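Zudamness, Jaltar floor - housekeeping minutes, December

1. Spare bags. One spare stays knotted on the wall hook. Stock stands at 280.
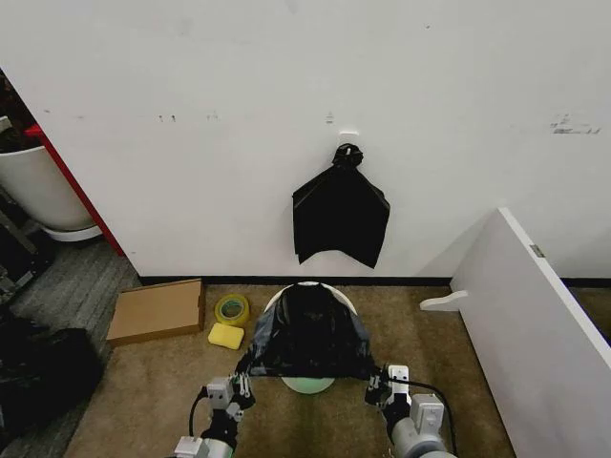
Item 1: bag on hook, bin beneath

2. Fitting. Liner to go over the rim on both sides - Ledel size.

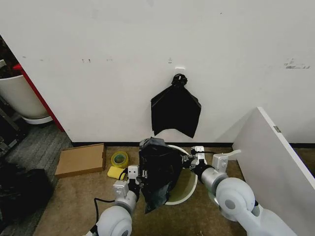 Item 2: liner at the bin opening

3. Bin cover. Karaki bags run wide and can hide the bin. Order 1196 to be changed.
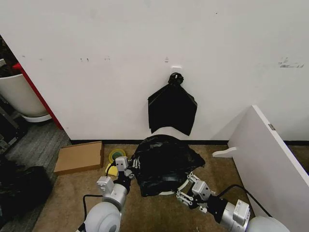 Item 3: black bag on the carpet, white rim showing

4. Floor. Box and tape to go back to the shelf by 3. Wall scuffs deferred.
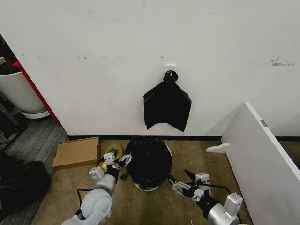
Jaltar asked that the liner be pushed well down before use, and that two spares be kept. Agreed.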